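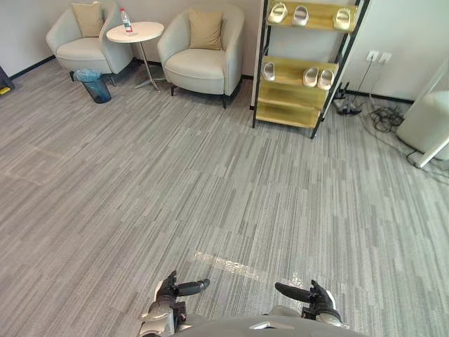
Unit 5 - Working rules for two-armed robots in shared rooms
Notes by Marlina Yusof, revised October
7 shares | 4 comments

Last time we covered the risk sheet. Now the fun part: what you do on the floor with it! Good practice in a lounge or office looks different from good practice in a fenced cell, and I love teaching this bit.

Before power-up, walk the floor. Cords along a wall, chair legs, small tables, anything a base could catch on. Write it down on the Stornton sheet, even if you plan to move it. Glare on the floor goes on the sheet too - depth sensors can read a bright patch as a hole.

Rest pose: grippers empty, held low, in front of the body. Nobody steps between the arms while the motors are live.
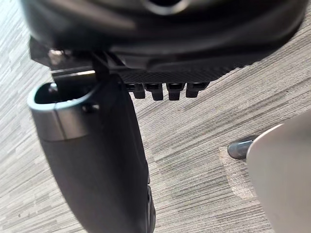 Next come the hands. Look at each finger where it meets its mount, check the screws and collars, and run the finger through its full travel at the slowest speed. Any play at all and the session stops until it is fixed. Wrist camera views are great for this, so save one per hand at the start of every session.

Full finger inspection every 1000 grasps. Syahrul Tjoa asked in class whether failed grasps count. They do! The finger closes either way.

For next time: read the Ginting checklist, sections 4 and 5, and bring one rule you would change.

4 comments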